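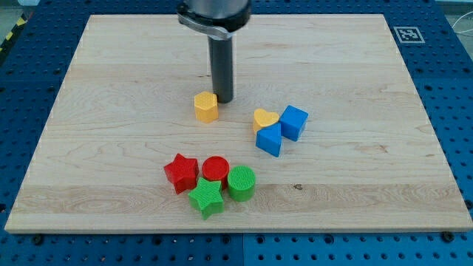
Shape blocks on the wood board, blue table

Ticket 1321, Trarbridge workroom
Status: open
Category: furniture / work surfaces

Hi again! Me with the board question. We got the blue perforated table from Doteck and I love it, but small stuff doesn't sit nicely over the holes, so I put a big pale wooden board on top and we do all the block sorting on that now. Works great, except it rocks. Push down on one front corner and the opposite back corner lifts a hair (enough to hear it click, which drives me up the wall).

Tried so far:
- Flipped it over. Still rocks, maybe a little less.
- Turned it end for end. No change.
- Checked the table with a level. Table's fine, and the seam between the two blue panels feels flush to my finger.
- Left it overnight with a stack of books on it. Better until lunch, then back to clicking.

So I'm guessing the board has a twist in it. I don't want to screw it down through the holes, we take it off to clean.

Update, October: Jarman's catalog has thin cork pads, part 241, and I stuck four under the corners. Rocking is way down! But now the whole board slides if you lean on it. Would the Albridge rubber ones grip better, or are they too thick? The pack of 21 would be plenty, I really don't need the box of 500.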